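The Gilani Rule

Section 8 of the Baline handbook said no operator shall speak to the arm. It was written in March, after the arm at Traswood was talked to for an entire shift and the operator put in for overtime on its behalf.

I signed it. Everybody signed it. Then they gave me the night run: 100 passes, fruit to basket, and a form to fill in after each. Section 2 said the basket must be empty at the start of a pass. Section 2 also said the orange must be "at rest," a state I envied.

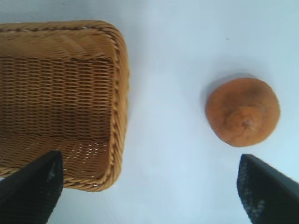 By pass 127 – the form had no box for stopping – I had begun clearing my throat before each one. Clearing one's throat is not speech. I checked with Bakham, where the rules are kept, and they wrote back that they would have to amend the section.

"Well," I said to the arm, "now you've done it."

Then I looked for the box to report that, and there were two of them.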